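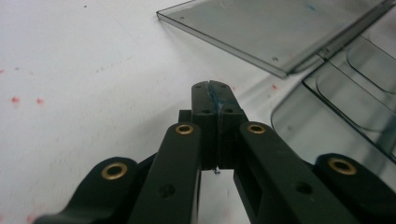
Mellemier hand-held gripper, fingertips closed, at the white table.

Review: the Mellemier hand-held gripper for collecting demonstrations

We bought two of these for a small study on learning from demonstration, and I have now used one for most of the recording. This review covers the tool and, since the two can't really be separated, the data we got out of it. Till Reinholz did the training runs. I did most of the squeezing.

The Mellemier is a two-finger gripper you hold in your hand. A camera mounts on it and looks out over the fingers. You do the task yourself, the recording goes to a policy, and the policy later drives an arm fitted with the same fingers. We wanted to know how much the policy suffers when the person recording is in a hurry. For that you need a tool that behaves the same on the last recording as on the first, and that is mostly what I was judging.

Build

The body and arms are matte black plastic. The pivots have brass-colored eyelets, and the four nearest the fingertips stay in view of the camera all the time. I didn't care about them at first. Later Till used them as reference points to work out how far open the fingers were, and that turned out simpler than the printed markers we had planned to glue on. If you do this, keep the eyelets clean and don't put tape near them.

The fingertips are rectangular blocks with small round holes in them. They meet flat against each other with a narrow seam. Ours have picked up a streak of blue along the seam, and I have not found a way to get it off the plastic. The policy didn't seem to mind. We ran the clean set and the marked set through the same checkpoint and saw no change worth reporting.

Small bits do collect at the base of the fingers, between the inner arms. Have a look in there before each session. It's easy to miss when you're holding the thing and watching the table.

In the hand

The trigger is light and the return spring is a bit strong. For short sessions that's fine. After 30 recordings in a row I was letting the fingers snap open, and you can see this in the data as a sharp jump at each release. Sabine Kohlhase, who recorded the slow set, has a gentler hand and her releases are much smoother. A softer spring would help. Mellemier sells one, but it was out of stock when we ordered and still was in June.

Weight is good. The balance is slightly forward with the camera on. Left-handed use is possible but the cable gets in the way.

What we recorded

The work was plain tabletop handling, with clear and gray see-through plastic boxes and lids. We chose them on purpose. See-through parts are hard for a camera, and a lid lying at an angle beside its container gives you edges that overlap and run into each other. The table is white and scuffed and has some pink and red spots on it. We left it like that for both sets so the background would match.

We had a careful set and a hurried set, and trained three policies on each with different seeds. The task was to close on the near edge of the lid, lift it and set it down on the open side of the table.

The hurried set did worse, as expected, but the failures came from a different place than I had guessed. I thought the grasp would be the weak point. The grasps were fine in both sets. The trouble was in the approach: in the hurried recordings I often closed the fingers early and then reopened them just short of the lid, and the policy learned to do the same. It would stop short with the tips shut and wait there. When Till removed those early closings from the training set, most of the gap between the two sets went away.

That is a small result from one table and two people, and I wouldn't stretch it to soft objects or longer tasks. We plan to repeat it with a third person on the Stavonden bench, where the light is harsher.

Compared with the Movov

We had a Movov on loan before this. Its fingers open wider and the grip is more comfortable. It also had play in the joints, so closed didn't always mean closed in the recording. For a study about when the fingers close, that ruled it out. If you mainly pick up large things, I would look at the Movov first.

Complaints

The manual gives the camera mounting angle on one page and a different one in the appendix. The appendix is right. The screws on the inner arms sit in small recesses and need a thin driver that isn't supplied. The carrying case is too shallow to close with the camera attached, so you have to remount and recalibrate every time you move rooms.

Would I buy it again? Yes, with the soft spring if it can be had. I'd order spare fingertips at the same time.

Posted 28/02/2021, spring note added later.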